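A Morning at the Flallberg Workshop
Aug 24, 2020

The door to Flallberg is at the back of a parking lot, between a tile store and a place that repairs sewing machines. I walked past it twice. When I called the number I had been given, Kazue Ueda came out to the lot and waved.

Flallberg teaches robots to do housework. More exactly, it collects the examples that robots are supposed to learn from. The company holds an open morning for visitors a few times a year, and the one in June was the first I was able to attend. Twelve of us had signed up. Most were from small manufacturers in the area, and there were a couple of engineering students and a retired shop teacher who took more notes than I did.

Ueda runs the workshop floor. She began with coffee and a short talk in the front room, standing beside a shelf of old gripper parts. Some of the earliest ones had been made from garden tools. The first version, which the staff called Paisan, used a trigger taken from a litter picker, and the trigger wore out after a few weeks. The current version is called Lalora. It is lighter, and the jaws open wider.

The idea is easy to follow. A robot arm is expensive and slow to drive by remote control, so Flallberg leaves the arm out at this stage. A person holds a gripper in each hand and does the chore with those. The grippers carry cubes printed with black-and-white patterns, and cameras read the patterns to work out where each gripper is and which way it is turned. Later, software turns the recorded movements into something an arm can try to copy.

"People expect to see a robot when they come here," Ueda told us. "We have one in the other building. It spends most of its time waiting for us."

The chores are written on cards. Each card has a number and a short line of instructions, such as "Put the lid on the pot" or "Fold the small towel twice." There are 400 cards at present. Operators draw from the stack at the start of a shift and work through them, and each card is repeated many times with small changes. The pot might start on the other side of the table. The towel might be a different color. By the week of our visit the workshop had 3,039 recordings that had passed checking, and a larger pile that had not been looked at yet.

Checking is the work of Arsalan Jatoi, who came to Flallberg from a packaging plant, where he looked after a line of sealing machines. He showed us two recordings of the same card on a laptop. In the first, the operator picked up a cup, set it on a saucer and let go. In the second, the operator touched the cup, backed off, and came at it again from the side. Jatoi keeps both kinds but labels them differently. He throws out recordings where a hand blocks the markers for too long.

"At the plant a bad part was a bad part," he said. "With these I sometimes go back the next day and change my mind."

After the talk we went through to the floor in two groups. The cards in use that morning were kitchen cards. The room is plainer than I had pictured. It has wood-plank flooring, ordinary tables and desks, and household things of the kind you could buy in an afternoon.

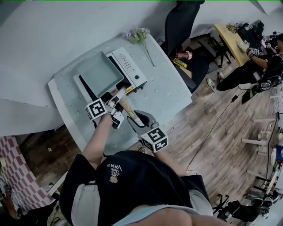 The kitchen cards are among the harder ones, Ueda said. A pan is heavy at one end, and the person holding it with a gripper feels the weight in the wrist in a way that does not happen with bare fingers. New operators tend to squeeze too hard. They also hurry. She asks them to spend their first two days only picking things up and putting them down, with nothing recorded, until their hands stop thinking about it.

One of the manufacturers, a woman whose company makes shelf brackets, asked whether the same method would work for loading a press. Ueda said she did not know. Flallberg has done a little outside work for a firm called Jodell that packs glass jars, and the results were mixed. The jars were fine, but the cardboard dividers bent whenever a gripper brushed them. That job is on hold.

Visitors were allowed to try the grippers at a spare table at the end. I was given a card that said to move a spoon from a plate to a bowl. It took me four tries. The jaws close well before you expect them to, and I kept pinching the plate along with the spoon. The retired shop teacher did it the first time and then did it left-handed.

Jatoi asked if I wanted to see my attempts on the laptop, and I did. The fourth would have been kept, he said, with a note on it. He played it again at half speed and pointed out where I had tilted the bowl.

The next open morning has not been set. Ueda keeps a list at the front desk, and visitors are asked to wear closed shoes and to leave bags in the front room. Parking is free in the lot behind the tile store.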